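Clearance

Monday, December 15, 2025

The planner stopped at episode 964 and would not go on. It did not crash. It returned a status of WAITING, which had been added to the enum in April for a reason the commit message did not record, and it held the status for as long as I was willing to watch.

I worked the night replay shift at Kerkeck. The shift consisted of feeding recorded demonstrations to Isaden and reading what came out. Isaden was the planning layer. Under it sat Sitau, which did perception, and under that the loader, which did nothing except open files and close them again. A demonstration went in at the bottom as video and jaw width. At the top came out a list of contacts: which object, which side, in what order, with how much clearance. If the list agreed with what the person holding the gripper had done, the episode passed. If it did not, the episode went to me.

That night's batch was 200 episodes. I had expected to lose nine or ten to the usual faults: a dropped timestamp, a jaw encoder that read closed when it was open, a glass that Sitau decided was two glasses. The usual faults had fixes, and the fixes were in a text file on my desktop.

WAITING was not in the text file. I searched the code for every place it was set. There was one. The function was called hold_for_scene, it was eleven lines long, and it compared the current object graph against the previous one until the two matched. When they matched, it returned. The replay server was feeding it the same frame over and over, which is what a replay server does when the planner has not asked for the next one. The same frame should produce the same graph. I printed both graphs and ran a diff.

They were different. I ran the diff again and got a third version.

I opened the frame.
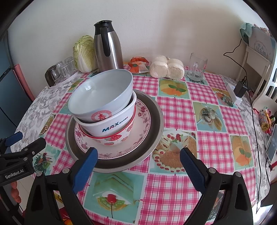 6 min read

It was a dining table with dishes on it. I had looked at a great many dining tables on that shift and had no opinion of this one. The stack was tall for the batch: tray, plate, bowl, bowl, bowl. The jaws were open on either side of it and the top bowl sat at a slight tilt, the kind of thing that makes a height estimate drift by a few millimeters and nothing more.

I assumed the tablecloth. Sitau had never been good with printed food. It had been trained to find things a gripper could pick up, and a cake with a cherry on it is a thing a gripper could pick up, regardless of whether it has any thickness. There was a green one printed right between the jaws. I turned on the depth gate, which throws out anything flatter than a coin, and the cakes went away, along with the orange slices. The graph shrank by a third. The diff was still not empty.

I assumed the jug next. Polished steel returns the room to the camera in pieces, and Sitau sometimes files the pieces as objects. I masked the jug. Then I masked the glasses, the clear mug, the phone, the cabbage for no reason I could defend, and the whole back half of the table. What remained was five dishes and two jaws. I let it run for 20 cycles and saved the graphs to a folder.

In every graph there were five dishes. In every graph they were in the correct order. The only field that changed was the one called support, which says what is resting on what. On the first cycle the top bowl rested on the bowl marked MAX. On the second it rested on the strawberry bowl. On the third it rested on the plate. On the fourth it rested on the tray, on the fifth it rested on the table, and on the sixth the field was null. Then it began at the top again.

All of these were true in a sense. I wrote that in the ticket and then took it out, as the ticket form has a field for severity and none for sense.

The confidence on each answer was 97 percent. I checked whether the number was hard-coded. It was computed, by a long chain of floating-point operations that I followed by hand through the first two layers before I gave up, and it came out the same each time.

At this point the procedure was to call the tooling group at Turcotte, the office that owned Sitau. Turcotte was three hours behind us and had a rule about replay tickets, to the effect that they were not urgent. The person on call asked whether the episode could be skipped. I said it could. She asked whether I had skipped it. I said I had not. There was a silence in which I could hear her typing, and then she asked me to send the folder.

She called back before I had finished my coffee.

"It's not a bug in support," she said. "Support is a query. Something has to ask."

"Isaden asks."

"Isaden asks once per plan. Look at your log. How often is it asking?"

I looked. The query was arriving every 200 milliseconds. I had read past it all night, in the way one reads past the line numbers. And the argument was changing. The planner was not asking what the top bowl rested on. It was asking what the top bowl would rest on if the bowl under it were gone. Then if both were gone. Then if the plate were gone, and the tray. On the sixth query it asked about the table.

"So it's planning," I said.

"It's unstacking. It takes everything away in order and gets to the end, and there's no floor in the model. Null isn't a legal surface, so the plan fails and it starts over. Did your other stacks do this?"

I went back through the batch. There were 14 other stacks. In all of them the planner had asked once, picked the top item, and finished. I told her that. She wanted to know what was different, and I read her the contents of the frame again, and neither of us heard anything in it.

"What was the goal string?" she said.

Every episode carries a goal string, typed by the person who recorded it. I had not opened it. Goals are loaded by Isaden directly and do not go through replay, and in two years on the shift I had needed to read perhaps a dozen of them. Most said pick up bowl, or place cup on plate. I opened the metadata for 964.

The field said: clear the table.

"Oh," she said. "That's ours. That's a vocabulary problem." I could hear that she was already closing windows. Clear, she explained, had been mapped to the same token as empty, for trays and bins, where the routine is to remove things until nothing is left that supports anything. It had never been given a table. A bin has a bottom, and the bottom is listed as fixed. No line in the configuration said that a table was fixed. She would add the line. It would be in the next build.

I asked how long the next build would take. She said Thursday.

After she hung up I wrote the ticket. Cause: surface "table" missing from fixed set. Effect: planner removes table. Workaround: skip. I set severity to low and attached the folder. The form asked whether the behavior had been observed on hardware, and I selected no.

The process was still running in the other window. I could have killed it at any time, and the proper thing was to kill it before writing the ticket, so that the log would have an end. The log had grown to a size the editor did not like. I scrolled to the last screen and watched the queries go by, five to the second, bowl, bowl, bowl, plate, tray, table.

Then there was a gap of one full second, which I had not seen before, and a query with a different argument. It named the left jaw. It asked what the left jaw rested on.

Sitau returned null, at 97 percent.

I killed the process. I changed the severity from low to medium, reopened the call sheet for Turcotte, and looked up how to reach the second person on the list.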